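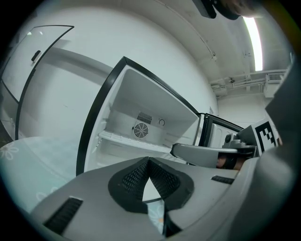 Mini fridge, door open, wire shelf still in.

prurk_tech
Shelf spacing question. I want 126 mm bottles upright under the wire shelf and would rather not drill new supports. Back wall has the round fan grille with a slotted vent directly above it. Is it safe to move the shelf up, or does it end up level with the grille and choke the airflow?

Mirta Cabral
A wire shelf on its own blocks very little. What you put on it is the problem. Leave 60 mm clear between the grille and the nearest bottle.

hemovow
Disagree with 60. I run mine with half that and the temperature log is flat. Fan boxes this small mix the air quickly whatever you do.

Mirta Cabral
Flat where? If the probe is in the door you are logging the door. Put it on the shelf at the back and post that.

hemovow
Probe is mid-shelf. Will move it and see.

grit_and_gasket
Separate point - check the gasket before you fill it. Black ones hide dirt in the folds. Warm water, drop of washing-up liquid, dry it properly. Then shut the door on a strip of paper at each corner and pull. If it slides out freely, the seal is poor there.

prurk_tech
Did the paper test. Three corners hold, bottom hinge side is loose.

grit_and_gasket
Hairdryer on low, ease the gasket outwards, close the door and leave it overnight.

Mirta Cabral
Or level the cabinet first. A twisted cabinet gives the same symptom and costs nothing to rule out.

prurk_tech
Will level it, then retest. Shelf stays where it is for now.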